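辞書に載らない言葉を集める人

アネローレ・ブリンクマン(Annelore Brinkmann)さんの名刺には肩書きがない。以前は「方言採集者」と刷っていたが、渡すたびに昆虫の話をされるのでやめたそうだ。「一度などは、標本の防虫剤は何を使っているのかと聞かれました。樟脳です、と答えておきました。うちの箪笥がそうなので」

集めているのは、家の中でしか通じない言葉である。テレビのリモコンを「ピッピ」と呼ぶ家がある。冷蔵庫の奥で忘れられた総菜を「先輩」と呼ぶ家がある。風呂を最後に使った人が栓を抜く係になることを「しんがる」と言う家もある。ブリンクマンさんの台帳にはそういう言葉が3,104語並んでいて、番号、使っていた家族の人数、だいたいの発生時期、由来が書き添えてある。由来の欄は半分以上が「不明」だ。

「聞くと揉めるんです。お父さんは自分が言い出したと言うし、娘さんは自分の言い間違いが元だと言う。お母さんは黙って台所に行ってしまう。たいていお母さんが正しいんですが、私がそれを知るのは帰り際の玄関です」

始めたのは十月、引っ越しの最中だった。段ボールに夫が太い字で「ゴワ」と書いた。ブリンクマンさんには中身がすぐにわかった。洗いすぎて硬くなったタオル類である。運送会社の若い人にはわからず、箱は三つとも書斎に運ばれた。

「タオルに囲まれて本を読みましたよ、しばらく。そのときに思ったんです、この言葉を話す人間は地球に二人しかいないんだな、と。絶滅危惧どころの話じゃないでしょう」 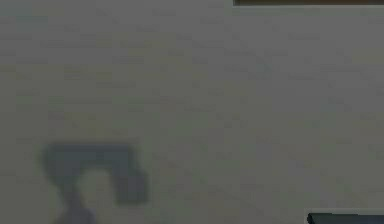 その後の行動は早かった。知人に片端から手紙を出し、返事のない相手にはもう一度出した。二度目で返ってくる手紙には、決まって詫びと一緒に七つも八つも言葉が並んでいるという。罪悪感は優れた調査手法だ、とブリンクマンさんは真顔で言う。

調査の相棒が周兆明、ではなく、本人の希望でローマ字のまま書くが、Siu-ming Chuさんである。漢字をどう当てるかは取材者に決めさせない主義だそうで、私はいま叱られる覚悟で一度やってみた。Chuさんの担当は分類だ。もともと小さな出版社ティーデマン(Tiedemann)で索引を作っていた人で、物事に見出しがついていないと落ち着かない。

分類は7つある。食べ物、体の不調、掃除、寝床、天気、親戚の悪口、その他。いちばん厚いのは言うまでもなく親戚の悪口で、これだけは公開していない。

「その他が膨らむのが悔しくてね」とChuさんは言う。「台所の引き出しで、輪ゴムと古い電池と何かの鍵が入っているのがあるでしょう。あれを呼ぶ言葉が、どの家にもある。食べ物でもない、掃除でもない。八つ目を作ろうと言ったら、アネローレに反対されました。それでその引き出しの言葉は、その他に入っています。引き出しの中身と同じ扱いです」

二人の意見が合わないことは他にもある。たとえば、一人暮らしの人が自分だけで使う言葉を採るかどうか。ブリンクマンさんは採る派で、Chuさんは採らない派だ。相手のいない言葉は言葉と呼べるのか、とChuさんは問う。猫がいれば相手に数えてよい、というのが今のところの妥協点である。金魚については協議が続いている。

昨年、台帳から2,000語を選んで『グラルコーム家語集』という冊子にした。書名のグラルコーム(Gralcombe)は最初に返事をくれた一家が住んでいた町の名前で、その一家は冊子が出たあと、載っている言葉の綴りが違うと言ってきた。話し言葉だから綴りはないはずだと返すと、翌週、家族全員の署名が入った正誤表が届いたそうだ。正誤表はいま、額に入って仕事場の壁にかかっている。Chuさんはそれにも分類番号を振った。

売れ行きを尋ねると、二人は顔を見合わせた。

「ポーデールの書店では語学の棚に置かれました」とブリンクマンさん。「フィロラの書店では育児の棚。どちらでも買ってくれた人はいます。語学の棚で買った方からは、巻末に発音の音声がないと苦情をいただきました」

話が長くなり、お茶が二杯目になった。ブリンクマンさんはポットの底に残った濃すぎる分を自分の湯呑みに注ぎながら「これはゴンゾ」と言い、Chuさんが台帳の番号をそらで答えた。私はその番号を書き留めそこねた。
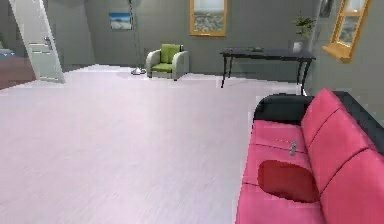 集めた言葉のうち、子どもに受け継がれるものはどのくらいあるのでしょうか。

「ほとんど残りません」とブリンクマンさんは言った。「子どもは家を出て、よその家の人と暮らしはじめて、まず通じないことに驚く。それで三か月くらいで引っ込めるんです。残るのは食べ物の言葉と、人を叱る言葉。うちの息子も『ゴワ』は捨てました。柔軟剤を使っているから必要ないんだそうです」

Chuさんが横から、捨てられた言葉には台帳で印をつけている、と補足した。印は小さな丸で、塗りつぶさない。誰かがまた使いはじめたときに消しやすいよう、鉛筆で書くという。これまでに消した丸は3つある。うち一つは書き間違いだった。

続編の予定もある。次は夫婦喧嘩のときにだけ使われる言葉を扱いたいが、協力者がなかなか見つからない。喧嘩をしない夫婦ばかりなのだそうだ。手紙は二度ずつ出したとのことである。

(取材 2026年2月22日)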